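Violeta Lucero has directed the household tasks program at Partanen for two years, and she is measured about its progress. "Clearing a table is still a hard problem," she said. "A machine can pick up a book. Ask it to pick up a book, a pair of eyeglasses and a slip of paper in turn, and the difficulties begin."

The program relies on people who carry out chores with hand-held grippers, and its current set holds 283 recorded tasks. 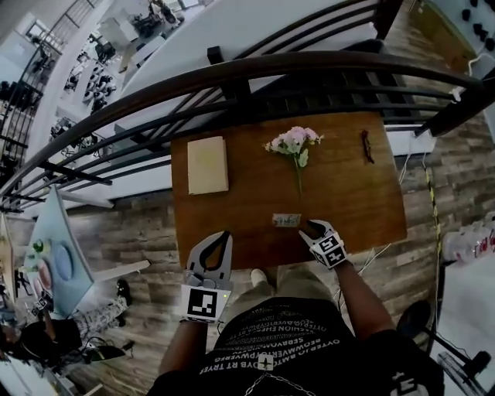

Thin and fragile items remain the chief concern. "Paper lies flat and offers no edge," Ms. Lucero said. "Eyeglasses bend - and customers do not forgive that."

Her colleague Gwenaël Joly expects shop-floor work to come first, as shelves and cartons vary less than homes do. Ms. Lucero agreed in part. The next review is scheduled for October.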